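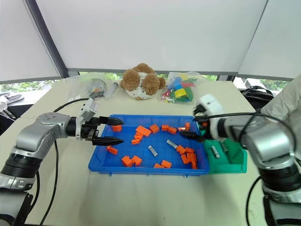
Photo: Tuswood Workshop / Jidell Learning

Rules for robots that pick things up

Age 9 and over. Reading time: one lesson. Words in CAPITALS are explained in the word list at the end.

Sorting is a common job for a robot arm. The robot in the photo has two arms and a blue tray of orange toy bricks to work at. One of its grippers is open. The other is closed around a small teal object. Toy bricks are light and do not break easily, but the arms are strong, and strong machines need rules.

Who writes the rules?

Some rules are laws. A law is made by a government and everybody has to follow it. Other rules are called STANDARDS. A standard is a document written by people who know a lot about one subject, such as engineers, factory workers and safety inspectors. They meet, argue over the wording and agree on it. A standard can say how a machine should be built, how it should be tested and what has to be written in its instructions.

A third kind is called GOOD PRACTICE. It covers the everyday habits of people who work with robots. Good practice may never be printed in a standard. It is often kept on a sheet of paper near the machine.

The three kinds can overlap. A workshop may have a law that says workers must be kept safe, a standard that explains how to check a robot arm, and a sheet that says where to put your bag.

Rule 1. Know the reach

Every robot arm has a WORKING SPACE. This is all the space that any part of the arm can get to, including the elbow and the gripper. It is usually larger than people expect, as an arm can swing out sideways and backwards as well as forwards.

Before a robot is switched on, someone works out its working space and marks it, often with tape on the floor. People stay outside the tape while the arm is moving unless the robot has been designed and checked for working close to people.

A robot with two arms has two working spaces, and they overlap in the middle. The arms must be kept from hitting people and also from hitting each other. In the Tuswood workshop the program stops both arms if any two parts come closer than 200 millimetres without being told to.

Rule 2. Have a stop button

An EMERGENCY STOP is a large red button, normally on a yellow background. Pressing it stops the dangerous movement. It must be easy to reach, and it must work whatever the program is doing at the time.

Anyone may press it. You do not have to ask first and you do not have to be certain that something is wrong. Letting the button out again does not start the robot. A person has to look at the machine, find out why it was stopped and then start it on purpose.

The button is tested before work begins. A button that fails the test means no robot work until it has been mended.

Rule 3. Limit speed and force

A fast arm hits harder than a slow one. A heavy arm hits harder than a light one moving at the same speed. When people are near, the robot is set to move slowly.

The gripper has its own limit. Two fingers closing on a plastic brick need only a small force. If the limit is set too high, the brick may be crushed, and so might a finger. If it is set too low, the brick falls. The right number is found by testing, beginning with the lowest setting and going up in small steps.

Fingers can also trap things without squeezing hard. Any place where two parts close together is called a PINCH POINT. Keep hands, hair, sleeves and cords away from pinch points.

Rule 4. Look after the cables

Arms need power and signals, and these often travel along cables. You can find black cables on both arms in the photo. A cable must be long enough for the arm to make its largest movement, but a very loose one can catch on something. Cables are checked for cuts and for rubbing. A damaged cable is replaced and is never wrapped in sticky tape.

Rule 5. Keep a record

Each time the robot is used, a line is written in the LOG. The line gives the time, the job, the program used and anything that went wrong. The log for the Pascual sorting program has 1088 lines, and almost 200 of them report a dropped part. Dropped parts are not dangerous by themselves, but someone may be tempted to reach in and pick them up. The rule is to stop the robot first.

At Tiratska the log has to be signed by 2 people before a changed program may be run at full speed.

Word list

EMERGENCY STOP: a button that stops dangerous movement.
GOOD PRACTICE: sensible habits shared by people who do the same work.
LOG: a written record of what a machine has done.
PINCH POINT: a place where a body part could be trapped.
STANDARD: an agreed document that says how something should be made, tested or used.
WORKING SPACE: everywhere a robot arm can reach.

Next page: How robots are tested before they leave the factory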